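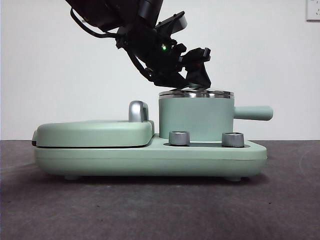 A pale green cooker with a lidded pot, on a dark gray surface.

The Slow Return of the Shared Supper

Last updated in September

Shares 272 | Comments 184

Gizella Fodor cooks for nine people on the second floor of a former shoe warehouse in Dullcombe. She does it once a week. On the other nights somebody else in the building cooks, and she comes down at half past six with her own bowl and spoon.

The arrangement began three winters ago, when heating bills went up and several tenants found they were each running an oven for one potato. Fodor put a note by the mailboxes. Four people answered it. Parveen Bhutto, a night-shift pharmacist, offered her table, which seats ten if the door to the hall is left open.

"I was eating toast over the sink," Bhutto says. "I had a good table and I kept my mail on it."

Supper groups of this kind are old. Boarding houses ran on them, and so did mill towns, where a family with a large stove might feed half a street for a few coins. They faded as small apartments got their own kitchens and frozen dinners got better. In Dullcombe they are coming back, mostly in buildings where the kitchens are too small to cook in with any pleasure.

The rules differ from house to house. At Fodor's, each person pays in by the month and the cook of the night spends from a coffee can. Meat is served twice a week. Anyone who misses a meal without a text by noon washes up the next time. Kornél Fekete, who lives on the ground floor, has washed up a great deal.

Across the river, Viktória Farkas runs a larger group out of the old Lemamus dance hall. It feeds up to 40 on a busy evening and has a waiting list. Farkas worked in hotel kitchens for years and plans the food in two-week blocks, with barley soup, stuffed peppers and a bean stew that people ask for by name. She buys onions by the sack and keeps 200 bowls, most of them from closing-down sales.

Money is the usual reason a group breaks up. Szabolcs Lakatos kept the books for one on Ernik Street that folded after a year. It owed a grocer 800 dollars by the end, and two members had stopped speaking. He has since joined Fodor's table, where he declined to look after the coffee can.

Noise is another. So is garlic, which one of Fodor's neighbors can't stand and the rest won't give up. They settled on garlic-free nights when he cooks, and he brings his own dish on the others.

Fodor's turn this week was lentils with smoked paprika, and rice pudding after. Eight came down. Bhutto left at eight for her shift with a jar of pudding in her bag, and Fekete ran the hot water.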